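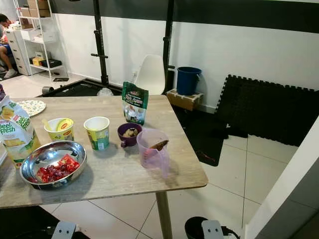

食パンの袋、カップ麺、皿などを出した状態のテーブル

片付けロボットに食卓を任せる前のコツ

Brovgateの家庭用アーム「Liltard」を月額プランで使うときの、テーブルまわりの準備をまとめました。対象は食後やおやつのあとの片付けです。

袋ものは口を閉じてから
食パンやチャック付きの菓子袋は、口が開いたままだと持ち上げたときに中身がこぼれます。チャックは端まで押さえ、食パンの袋はクリップで留めます。大袋は立てておくとつかみやすくなります。

カップ麺の容器
スプーンやフォークを挿したままにしないこと。柄が指先に当たり、容器ごと倒れます。汁は先に流しへ捨ててください。Liltardは液体の入った容器も運べますが、200mlを超えると動作がかなり遅くなります。

取っ手のあるカップと計量カップ
取っ手を手前か横に向けます。半透明の容器は縁の位置を読み違えることがあり、窓からの光が強い時間は失敗が増えました。うちでは夕方に回しています。長いものを斜めに挿した計量カップは、中身を先に皿へ移します。

浅いボウル
ステンレスのボウルは縁が光るので、アプリの「反射あり」を選びます。ドライフルーツなど軽いものは入れたままで構いません。小袋や包み紙が上にのっているときは、別に捨てる設定にしておきます。

置き方
物と物の間は指2本分あけます。奥の皿がテーブルからはみ出していたら、手で内側へ戻します。

指先の手入れ
油が付くと滑ります。10回使ったら中性洗剤を薄めた布で拭き、乾いた布で仕上げます。アルコールは使いません。交換用の指先はStolticoのものも合いますが、少し硬めで、紙カップに跡が残りました。

料金と感想
月額プランには訪問設定が1回付きます。担当のZuweira Addoさんには火曜に来てもらい、テーブルの高さ合わせから試運転まで見てもらいました。13点を片付ける設定では、人がやるより時間がかかります。洗い物をしている間に動かすなら十分です。テーブルの水拭きは別売りのAcheampongパッドが必要で、うちはまだ買っていません。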